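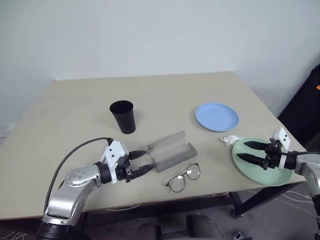
Research > Food and Daily Life > Paper 2 > Section 3

3. What people drink with breakfast

We love how much a first drink of the day can tell us! Over the month of May, 182 households in Histness and Tautahi kept a morning diary, and 146 of them filled in every page. Tea won easily in Histness, while Tautahi split between coffee and warm milk – a pattern we had not seen in the Ditari survey. 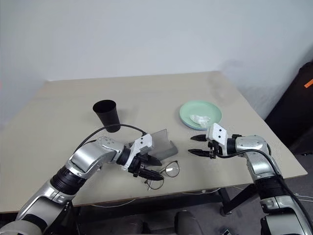 The most exciting result is the timing. Families who ate together poured their drinks before the food was ready and refilled them late, often after the last slice of bread (Figure 1). People eating alone did the opposite, and many wrote that they finished the drink standing up.

Figure 1. Tableware of the kind named in the diaries: a black cup and a round plate.

Over 500 diary notes mention a favorite cup, and we return to these with great pleasure in Section 4.

Related papers
Bread and Butter in Skesovden
The Ditari Survey of Evening Meals
Who Sets the Table in Tautahi?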